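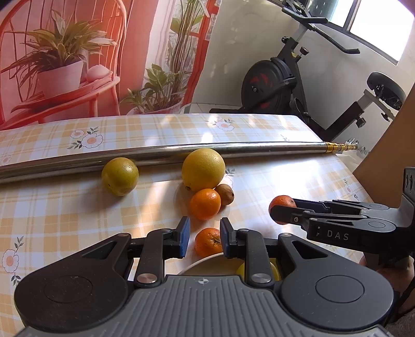 Re: Left gripper not closing fully

On the Zotville list, the Stidau bench wrote:
> Our left gripper stops 3 mm short of closed. It reports
> closed all the same, so the log shows a good grasp and the
> fruit drops on the way to the bowl. Started in February.
> Is it the pads?

We had the same fault on one of ours and it wasn't the pads. The screw holding the left linkage had backed out and the arm was riding up on its pivot. The encoder sits on the motor side, so it reads closed whatever the fingers are doing.

Mandarins showed it up first. Anything the size of a grapefruit was held well short of the end of travel and never failed, so we missed it for a while. When we went back through the log, 17 of 758 grasps marked good had dropped.

Power off before you put fingers anywhere near the linkage - ours snapped shut when the cable was nudged and somebody got a nasty pinch. Then take the pivot cap off, refit the screw with thread lock and run the zero routine again. We now check it every 3,000 cycles.

If the gap is still there after that, send the log over and I'll have a look.

Urkex bench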